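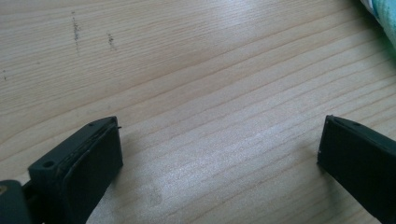 Work under the table refurbishment grant continued through the spring at the Prandlow site, and the cleaning stage is now the main item holding back the schedule. The tables received from Espiritu were wiped down on arrival and checked again before finishing. Light dirt came off at the first pass in most cases. Dark speckled marks like the two on the pale tabletop, one a narrow streak and the other a compact smudge, are logged as Type B and go to a second cleaning with a damp cloth and a soft eraser block. Glare hides faint smudges on light wood, so each top is now checked from two sides.

Print this page | E-mail this page

Home | Projects | Reports | Contact

Status of work

The grant covers 200 tables. As of this report 130 have been cleaned, inspected and released for finishing. The remainder are in storage at Prandlow and will be moved to the workroom in batches as rack space opens. No tables have been rejected. Several have loose legs, which will be repaired under the existing budget line.

Cleaning method

The method agreed in January called for a single wipe with diluted soap. It did not remove Type B marks reliably, and the second step was added after a short trial. Sanding is allowed only where a mark remains after both steps, and only along the grain. Cloths are replaced when they begin to leave streaks. Jutico supplies the cloths and the eraser blocks under the same order.

Costs

Spending on cleaning supplies to date is $1,284 against an allowance of $2,000. The second step uses more cloths than planned – the balance should still cover the remaining tables. Labor hours are within plan. No transfer between budget lines is requested.

Open items

Brilov has not yet confirmed the delivery date for the clear finish. If it slips, cleaned tables will be stacked with paper between the tops and wiped again before coating. The inspection sheet will be revised to record the position of each mark as well as its type.

Last updated: Wednesday, May 14, 2025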